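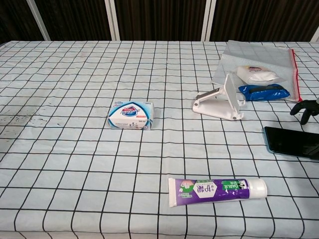 Chamado 941 – Etiquetas saem em branco após atualização do Driller

Estado: resolvido
Aberto por: Estela Iturra
Atribuído a: Joaquín Maldonado
Produto: Driller, módulo de impressão
Data: 22 de abril de 2018

Sintoma
Depois da atualização do servidor Cedard, a fila de impressão aceita os trabalhos, mas as etiquetas saem sem texto. O código de barras imprime normalmente. Lotes com até 16 etiquetas não apresentam o defeito.

Registro

1. Reiniciado o serviço de fila. Sem alteração.

2. Reinstalado o driver no posto da Estela. Sem alteração. O mesmo trabalho enviado do posto do Fidel Lucero falha da mesma forma, o que descarta problema local.

3. Log do spooler: a fonte Mellor é carregada uma vez por lote e descartada ao atingir o limite de cache, fixado em 200 KB. A versão anterior não aplicava limite. 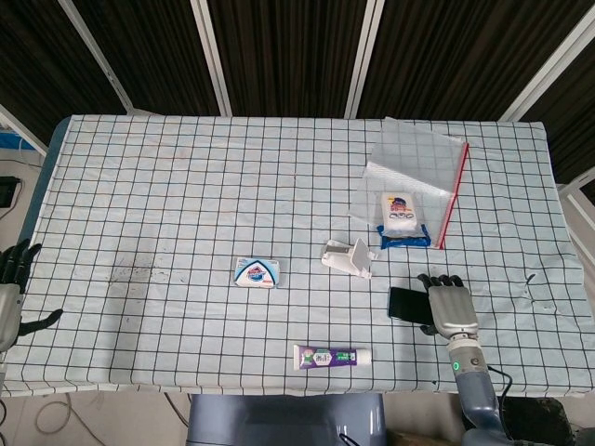 4. Alterado o parâmetro font_cache para 700 e reiniciado o serviço. Lote de teste impresso com texto completo – repetido três vezes a partir dos dois postos.

5. Lise Girard pediu que o valor fosse gravado também no perfil padrão, porque o assistente de configuração sobrescreve o arquivo local. Feito.

Pendências
O assistente continua a propor o limite antigo em instalações novas. Defeito comunicado à Zovunard, correção prevista para julho. Até lá, editar o perfil manualmente e conferir o valor após cada reinstalação.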